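Revised 14 Aug 2023

## 4. Placing the Nirnari room heater in a bedroom

The Nirnari draws 400 watts on Low and 430 with the fan on. Use a wall outlet. Do not use an extension cord or a power strip.

1. Pick a spot on the floor with bare wall behind it.
2. Keep 3 feet clear between the front grille and the bed, including any sheet or blanket that hangs over the side.
3. Fold or put away clothes left on the bed before you turn the heater on. A T-shirt that slides off onto the grille can scorch.

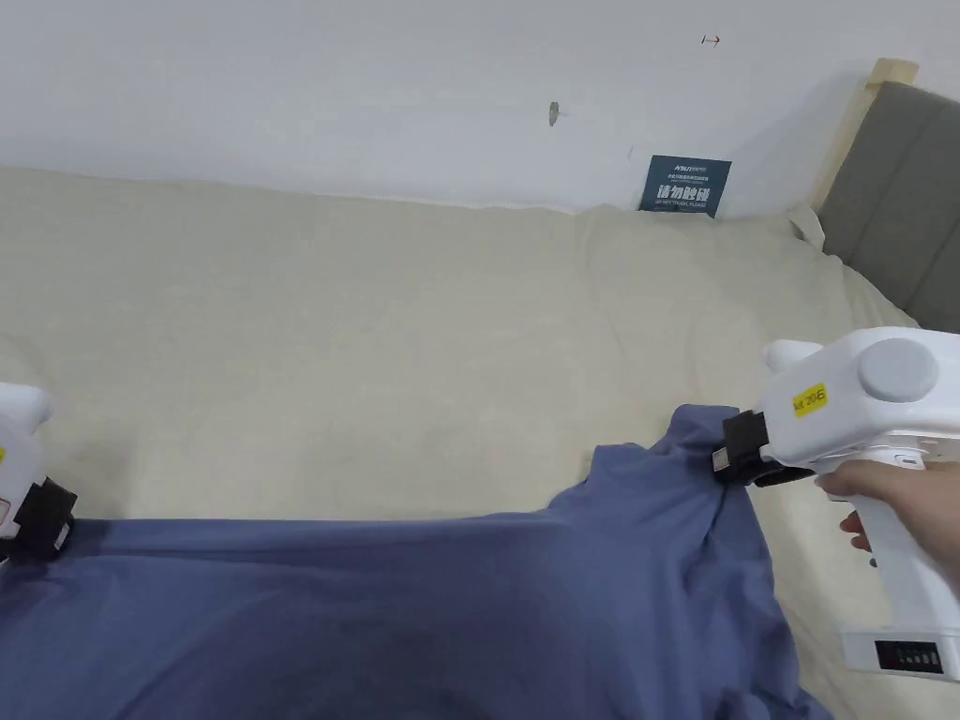

Nukow, a reader of the first printing, asked whether step 3 still applies with the tip-over switch on. It does. The switch only responds when the unit leans, and a covered grille will not trip it.

4. Plug in the cord and press the switch on the back. The light turns amber, then green.
5. Set the dial to 2 for the first night. Change it the next evening if the room is too warm.

**Note:** A faint smell during the first hour is normal. Open a window until it clears.

**Caution:** Never dry laundry on or over the heater.

### 4.1 Wall thermostat (Villa model only)

The Villa comes with a separate thermostat. Mount it on an inside wall, at chest height, away from the heater and out of direct sun. Press and hold the top button until the display blinks, then release it. If it does not pair, move the heater closer and try again.
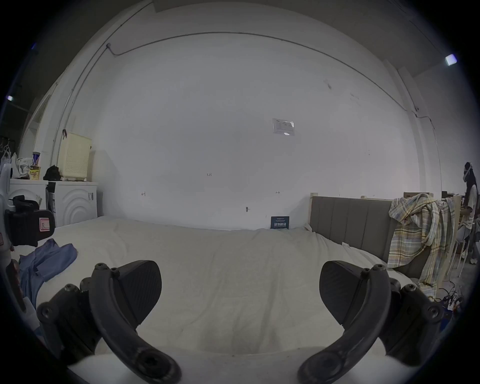 *Fig. 4-2. Plain wall behind a bed.*

Units sold before June have a shorter bracket. Replacement brackets can be ordered from the Nandville service counter. Have the serial number ready, printed under the base.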